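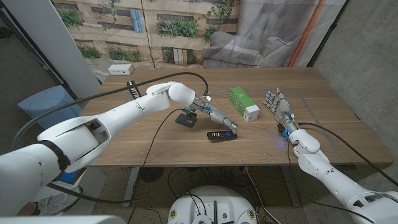
Solomiia Stelmakh wrote back on the April report that a table is either cleared or it isn't, and she didn't see why we needed a grant to find out which. Fair enough. I have kept her remark at the top because the rest of this report is partly an answer to it, and not a very strong one.

Hestum tabletop tidying project
Second progress report to the Tymoshchuk fund
Prepared by Sunil Majumder, 10 June 2018

Money
We have spent $3,840 to date. Most of it went on the wooden table, the printed sheets and the recording forms. I still think the forms were overpriced. The travel line is untouched.

Work done
The method has not changed. Small household things go on the table, someone decides where each belongs, and we record the decision and how long it took to reach. We have 229 completed forms. I would not lean on that number. A good share of the early ones say only "put away," with no word on where, and I don't plan to use them.

The box gets the most consistent answers. People treat a box as something with a place of its own, on a shelf or in a drawer, and they move it early. I had expected the opposite.
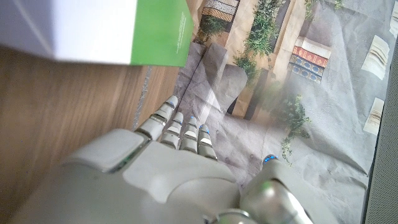 Green and white box, with the wood grain and part of the printed sheet.

The printed sheet is harder to defend. It was meant to suggest a home, with its plants and cushions and books, and to make the choices feel less like a test. It creases badly and I can't find any sign in the forms that it changed a decision. Cidon, who supplied it, suggest a heavier paper. I would like to see a session with plain wood on both sides before we buy more of anything.

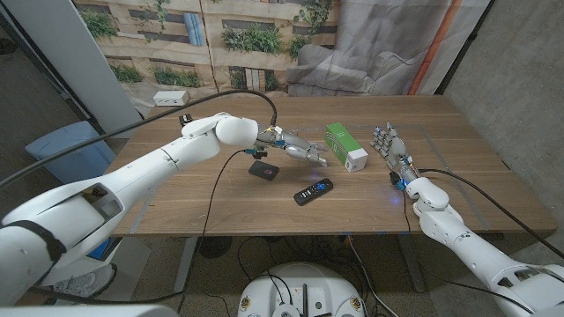 Small black items are the real trouble. They get left until last, and they get left together, on the theory that all electronics live in one spot. Cables are worse. Our form has no line for a cable, so people write it in the margin or skip it. A revised form is drafted and runs to 20 lines, five more than I wanted.
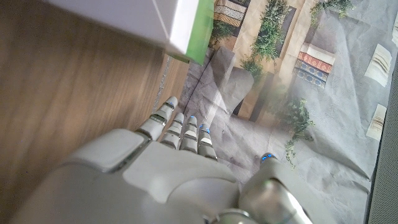

None of this yet shows that a fixed order of tidying saves time, as the proposal claimed. It may save arguments, but we didn't set out to measure those.

Next period
Try the revised form. Run the plain wood comparison. Drop the early forms from the totals and report the lower figure, whatever it comes to. I am not asking for more money until that is done.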